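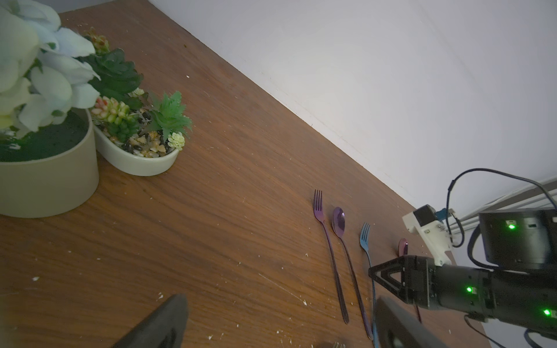

**Benholm table-setting project: progress to the end of June**

The main business of this period was the house rules for working near the arms, which we promised you in the first report and then discovered we'd have to write. The draft now runs to four pages. An earlier one was longer and was read by its author.

What's in force:

- Two people present whenever an arm is powered. One runs the task, the other stays within reach of the stop button and leaves their phone alone.
- Hands off the table while an arm is live, including to straighten a fork. This is the rule we break most, always by instinct.
- Green lights mean powered. They don't mean safe, friendly or finished.
- Cables checked before each session and initialled on the sheet.
- Table wiped between sessions. Compliance is, let's say, developing.

We logged 400 supervised runs under these rules and two stops for cause. Both were a sleeve too close to a gripper, so loose cuffs are now banned, to the regret of the cardigan faction.

Still open: Lurkon has asked us to match its wording on speed limits near people, and Zeng would like the opposite wording. We've sent both a table comparing the two and await their delight. The Dralliveo logging template works, though it insists on a reason code for lunch.

Spending is almost on plan. The remaining training money goes to refresher sessions next period, unless you object.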